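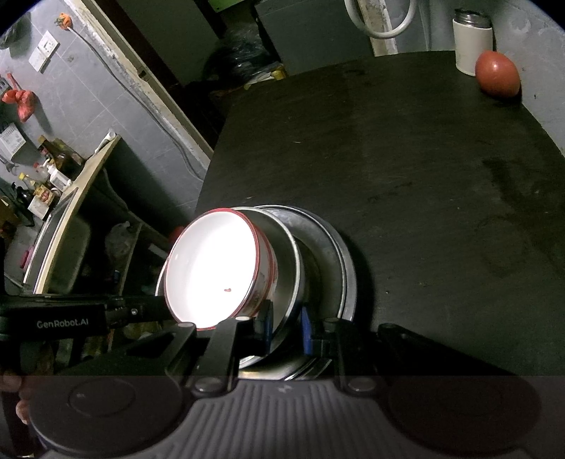 *A red-rimmed white bowl, sitting inside a steel one.*

# Let people cook in the library

I want to make the case for the shared kitchen, and I want to make it loudly, because I've had the best winter of my life in one.

Our branch library in Pakholm opened its kitchen to the public in January. Six burners, two sinks, one oven that runs hot on the left side. You book a two-hour slot at the front desk, the same way you'd book a study room, and you can borrow pots and bowls on your library card. I went the first week out of plain nosiness and I've been back nearly every week!

What I love most is how fast you learn when somebody is cooking three feet away from you. I own maybe 30 cookbooks and I had been making bad flatbread out of them for years (stiff, pale, sad at the edges). Then Bimla Rathore had the slot next to mine, looked over at my dough, and told me to add more water and leave it alone. That was the whole lesson. My flatbread puffs now. I still get a little thrill every time.

A recipe can give you grams and minutes, but it has a hard time telling you what "soft" feels like, or how loud the onions ought to be. You pick that up standing next to people, and most of us don't stand next to anybody anymore. We cook alone in small apartments with the fan on.

Beca Humphreys, who lives on my street, thinks the money should have gone to books. The town spent 3000 on the kitchen last year, and she's right that it would have filled a good many shelves. I take her point seriously, and I'd be angry too if the reading room had lost hours over it. It didn't. And I'd argue that cooking belongs in a library as much as anything on paper does. Libraries hold on to what people know and hand it out free to whoever walks in. Plenty of what people know about food was never written down at all, so lending a stove is a fair way to lend that too.

There are real problems. Cleanup runs over, every single time. The slots after work fill up days ahead, and folks on late shifts are mostly shut out. The smell of frying fish gets into the magazines, and I say that as the person who fried the fish. Longer hours would fix a lot of it, and so would a better vent hood, and the town should pay for both.

The budget meeting is next month and the kitchen is on the list of things up for review. I'll be there with a stack of flatbread under a towel. If you've ever used those burners, please come and say so out loud, and if you haven't, book a slot before then and make something you're bad at.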